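4.2 What stays on the worktop

The households in the Disosholm study were asked to leave the kitchen as it was on an ordinary day and not to tidy before our visit. Most did so, as far as we could judge. A few had plainly wiped down around the hob, but the objects themselves had seldom been moved, and when we asked where something normally stood the answer was usually "there".

We treated as a worktop object anything that was resting on the counter and was not fixed to the wall or plumbed in. Kettles and toasters were recorded separately and are dealt with in Section 4.4. Objects standing on other objects were recorded with the thing underneath, so that a saucer with mills on it was one entry with its contents listed. This differs from the method used in the earlier Cáceres survey, where each item was entered alone, and the totals from the two should not be compared directly.

The counters were divided into three strips running along their length: back, middle and front. On a worktop 600 mm deep each strip was 200 mm wide. Deeper counters in the converted flats were divided in the same proportion. The front strip was kept clear in nearly all the kitchens, which agrees with what residents told us about needing somewhere to chop and somewhere to put shopping down. The back strip was the fullest. Tall things went there first, mainly bottles, kitchen roll and the larger storage tubs, and smaller things were then set down in front of them.

Kitchen roll deserves a note of its own. We had expected it to be on a holder or inside a cupboard, and the Prorum fittings supplied to the newer flats include a rail for it under the wall units. The rail was little used. Residents stood the roll on end against the wall, often with a spare behind it, and said that they could pull a sheet off with one hand that way. Two residents added that the rail was too close to the hob for their liking.

Seasoning formed the second common group. Salt and pepper were nearly always out, and were the objects most often given a base of some sort, such as a saucer, a tile or the lid of a tin. The stated purpose was to catch grounds. Other spices lived in a cupboard or drawer but came out singly for cooking, and a jar in current use tended to be left beside the mills for some days before going back. We called these "visiting" items in the coding sheet. They are hard to separate from permanent ones on a single visit, and where the resident could not say, the entry was left uncoded.

Food storage containers behaved differently again. Empty ones gathered at one end of the counter, usually the end further from the hob, and were stacked or leaned with their lids on. Residents described this as a waiting place: the tubs had been washed and had not yet been put away, or the cupboard for them was full. Capacity seemed to matter less than shape. In the Aretti flats, which have a cupboard 1,000 mm wide beside the sink, tubs were still left out when they did not nest with the others. The same end of the counter also drew things with no connection to cooking – post, bags of fixings, batteries – and several people called it simply "the pile".

Pots were the least settled of the larger objects. A pot with its lid on might be holding food, or airing, or just kept out for the next meal, and none of this can be told from outside. We recorded position only. Pots were found in the middle strip more often than at the back, with the handles left parallel to the wall where there was room for it.

Figure 6 illustrates most of these groupings on one grey counter. A lidded black pot is near the middle, with two steel grinders on a small white saucer to its left and a red-capped spice jar in front of them. Paper towel rolls and a tall dark bottle are further left by the wall, and plastic containers, one of them tipped at an angle, are clustered at the left-hand end.

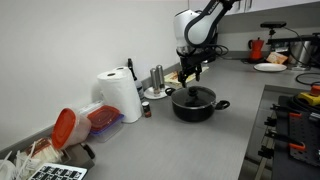
The order of the groups along the counter was less regular than their depth. It depended mainly on the position of the sink, and the kitchens are therefore split by sink position in the analysis that follows.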